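Ordenar el estante del desayuno

En octubre me tocó por fin el estante del desayuno. Llevaba meses dejando allí lo que traía de la compra sin mirar lo que ya había, y acabé con dos paquetes de lo mismo abiertos a la vez.

Saqué todo a la mesa de la cocina y miré fechas. Lo caducado era poco: una bolsa de copos Mestden y unas infusiones de Yin que me regalaron y que no me gustaron. Pasé un trapo con agua y vinagre por las tablas y esperé a que se secaran antes de volver a colocar nada.

El reparto es sencillo. Arriba van las bolsas que se tienen de pie, en este caso la granola de Purely Elizabeth, y a continuación los Bobo's rellenos de manzana, que son para llevar. Abajo, las cajas pequeñas de cereales, granola y té, en columnas hacia el fondo. Al reponer, lo nuevo va detrás y se coge siempre de delante.

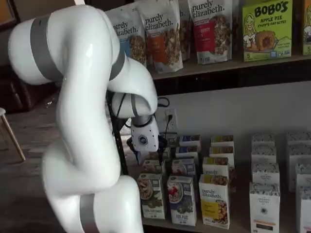
Mi hermana opina que las bolsas de granola no deberían quedarse en el estante una vez abiertas, que se ablandan aunque tengan cierre y que lo suyo es pasarlas a un bote. En parte le doy la razón. Compré dos botes Golholm hace tiempo y los uso para la avena, pero con la granola prefiero la bolsa: se ve lo que queda y no tengo que recortar la etiqueta para acordarme de la fecha. En mi casa una bolsa abierta dura poco más de una semana.

También pesé lo que tenía empezado, por curiosidad. De avena quedaban 541 gramos y de granola, juntando lo abierto, 212. Con eso ya sé que este mes no compro avena.

Lo que no he resuelto es el enchufe de la pared, que queda justo en el hueco de abajo. El cable cuelga en un lazo por debajo de la tabla de arriba y se engancha con las cajas cuando meto la mano hasta el fondo. Tengo vistas unas grapas adhesivas en Ullotwood y las pediré con el siguiente encargo.

Me falta el armario de las conservas. Ese lo dejo para otra tarde.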